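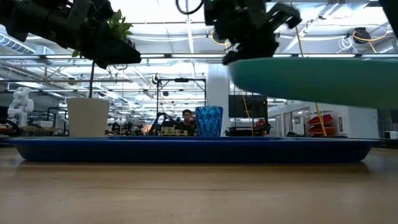

Clearing the table with one tray

Quick one, as I've got a kettle on. This is how we reset the tables at Nitedby between lunch and tea, and it works just as well at home. Takes 5 minutes once you've got the hang of it.

What you need
A wide tray with a rim. Ours is dark blue, any colour will do
A damp cloth and a dry one
A tea towel if your tray is slippy

Steps

1. Tray down first, flat on the table, long side facing you. Don't hold it in one hand while you load it. I have, once.

2. Heavy and tall goes on before anything else. So the plant pot. Lift by the pot, never the stem or leaves, and keep it well in from the end.

3. Glasses next. Hold them low down, not by the top edge. Leave 2 fingers of space between glass and pot so they don't knock when you walk.

4. Dishes and plates last. Scrape them first!! Put them down slowly, near the middle if the pot is at one end, to even out the wieght.

5. Stop before it looks full. Two trips is fine.

6. Lift with both hands, elbows in. If it tips, put it back down and shuffle things along.

7. Wipe the table with the damp cloth, going along the grain if it's wood. Then dry. Rings come up with a bit more rubbing, scratches you just live with.

Putting it back
Same again in reverse. Dishes off, then glasses, pot last. Raíssa Macedo likes the plant left on the tray all the time to catch drips, which is fair enough if you've got the room. Kyriaki moves it every time. Up to you.

Wash the tray too, people forget. Warm soapy water, mind the bit under the rim where crumbs collect, and stand it on its side to dry befor you stack it.

Washing up order is on the next page.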